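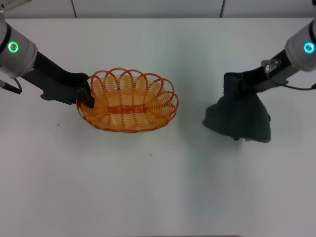

Resau Oval Basket, Orange
Open-rim woven plastic basket for cloths, towels and small textiles

Product line: Resau tabletop storage
Supplied by: Trurkdale
Order reference: Resau 146

General

The Resau 146 is an oval basket in woven plastic, intended for use on a table, counter or open shelf. It holds folded or loose cloths, napkins, dish towels and similar light items. The basket has no lid and no liner. It is supplied empty, ready for use, and needs no assembly.

The floor and walls are formed from tightly coiled orange strands. A solid band in the same orange crosses the center of the floor. The rim is scalloped, with open loops arching upward all the way around.

Color

Orange throughout. The strands, floor band and rim are supplied in one color only. Slight variation in shade between production lots is normal and is not accepted as grounds for return. Customers who need a close match across several baskets should order them together and note this on the order form.

Loading

Maximum recommended load is 500 grams, spread over the floor of the basket. The rating applies to a basket standing on a flat surface. It does not apply to a basket hung from a hook or rail, and the rim loops are not rated as hanging points.

Cloths may be placed folded or dropped in loose. Loose cloths take up more room and tend to settle over the rim, which is acceptable in use but makes stacking impossible. For counter use, Trurkdale suggests folding each cloth in three and standing the folds upright along the length of the oval. The top cloth can then be taken without disturbing the others.

Do not use the basket for wet textiles over an unprotected surface. The weave is not watertight. Water will pass through the floor and collect underneath.

Handling

Lift with both hands, one at each end of the oval, with the fingers below the rim. The loops will flex if the basket is picked up by the rim alone. This does no damage at light loads, but repeated lifting by a single loop can pull the weave out of shape.

When filling the basket on a smooth tabletop, steady one side of the rim. An empty basket is light and will slide if a cloth catches on the loops.

Cleaning

Wipe with a damp cloth and mild dish soap. Rinse in lukewarm water and leave upside down until dry. Dust in the coils can be removed with a soft brush. Not suitable for the dishwasher. Keep away from stovetops, radiators and heat lamps. Solvents and abrasive pads will dull the surface.

Stacking and storage

Empty baskets nest to a maximum of 6. Taller stacks press the lower rims outward — the loops may not return fully to shape after long storage. Store out of direct sunlight.

Related items

Willems flat cloth, dark colors, sold singly
Willems napkin set, undyed
Mikolix shelf liner, cut to length, suitable under the Resau 146 on glass or lacquered shelves

Cloths are not included with the basket.

Ordering

Sold singly or in cartons of 6. Cartons are packed nested with a paper sheet between baskets. Mixed cartons are not available. Orders placed in November may ship in separate deliveries.

Returns are accepted on unused baskets in the original packing. Check the rim and the floor band on receipt and report any broken strands before the basket is put into use.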